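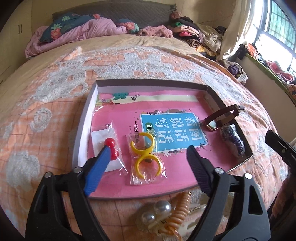 Support > Bedding > Garside Heated Quilt > Set-Up

Section 2: Getting Your Quilt Ready for the First Night

Welcome, and thank you for bringing a Garside home! Please read this section all the way through before you plug anything in — it only takes a few minutes, and it will save you from having to strip the bed again later.

1. Unfold the quilt and let it rest flat on the mattress for 30 minutes so the folds can relax a little.

2. Find the connector pocket, which is sewn into one short end, and turn that end toward the foot of the bed.

3. Push the controller plug into the pocket until it clicks. If it feels stiff, turn it over and try again gently.

4. Plug the power cord straight into a wall outlet.

5. Set the dial to 2 and leave it there for 20 minutes, then run your hand over the whole quilt. It should feel evenly warm, with maybe a cooler strip along the hem (this is normal, the wires stop short of it).

Note: The dial goes back to Off whenever the power is cut, so after a winter storm you will need to set it again.

CAUTION: Never pin the quilt, and keep heavy things off it while it is on. Do not use an extension cord.

CAUTION: Do not use with infants or with anyone who cannot feel heat well.

Washing and storage are covered in Section 3.

Guide revised by Kelly Heywood, 4 March 2019

70 shares | 2 comments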